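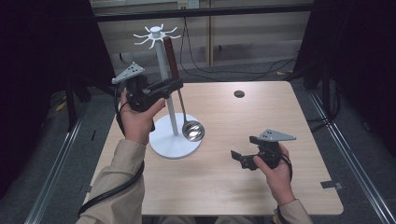 SECTION 4: KITCHEN TASKS
4.2 Hanging and Removing Utensils

Applies to: Tametti household task kit, Tratero hand-held grippers (pair)
Revised 2020-03-15 by Miroslava Hnatiuk

This section covers setting up and recording the utensil stand task. The stand has a flat round base, a pole, and a hub of eight hooks at the top. The utensil is a ladle with a wooden handle and a steel bowl. A person does the task with the hand-held grippers, and the recordings are used to train the arm described in Section 7.

Read 4.1 (Wearing and Checking the Grippers) first.

What the arm can and cannot do at present

Buyers often ask whether the arm will put away kitchen tools without help. At this release it will not do so reliably. It can lift a ladle off a hook when the stand is where it was during training and the handle faces the gripper. Putting the ladle back is harder. The hole or loop in a handle is small, the hook is curved, and the hub may turn or the whole stand may tip if pushed. A person corrects for this without thinking about it. The arm does not, unless it has been shown many times.

Plan on 2,000 good recordings before you train on this task. Fewer than that will give you an arm that reaches for the right place and then misses the hook.

Setting up

1. Clear the table of anything that is not part of the task.

2. Place the stand on the left half of the table, with the whole base on the tabletop. Leave the right half open for laying the utensil down.

3. Press lightly on the hub. If the stand rocks, move it to a flatter spot. Do not tape the base down. The arm needs to learn how much force the stand will take.

4. Hang the ladle from one hook. The bowl should hang clear of the base.

5. Put on both grippers and open and close each one fully. The jaws should move without catching.

6. Run the gripper cables back along your sleeves. A cable that crosses the tabletop can catch the pole.

CAUTION: Keep loose cables on the floor away from your feet. Stop and clear them before you start a session, and again after any break.

Removing the utensil

7. Start with both grippers above the table and hold still until the tone sounds.

8. Bring the left gripper to the ladle handle, close to the pole. Approach from the side. Coming down from above will hit the hooks.

9. Close the jaws on the wooden part of the handle. The metal shaft is thin and tends to spin in the jaws.

10. Lift straight up until the handle is free of the hook, then move away from the pole.

11. Lay the ladle down on the right half of the table. The right gripper may be used to steady the bowl as it comes down.

12. Open the jaws, raise both grippers, and hold still until the second tone.

Hanging it back

Follow the same steps in reverse. Slow down for the last part, when the handle meets the hook. If you miss, back off and try again in the same recording. Keep these recordings - a miss followed by a good second try is useful to the training. Mark a recording as failed only if the ladle is dropped or the stand falls over.

Note: Change to a different hook after every 10 recordings. Arms trained on one hook at the Marinho site went to that hook every time, even when the ladle was on another.

Note: Take a rest after 4 sets. Tired hands drift toward the pole, and the recordings get worse before the person wearing the grippers notices.

Common problems

Ladle swings when gripped: You are closing the jaws too low. Move up the handle.

Stand slides toward you: The handle is still on the hook when you pull. Lift higher first.

Bowl strikes the base: Pull away from the pole sooner after the handle clears.

Tracking lost on one gripper: The plate on top of the gripper may be loose. Check it as described in 4.1, then repeat the recording.

For drawers and cabinet doors, see 4.3. The Gilholm mount is not needed for any task in this section.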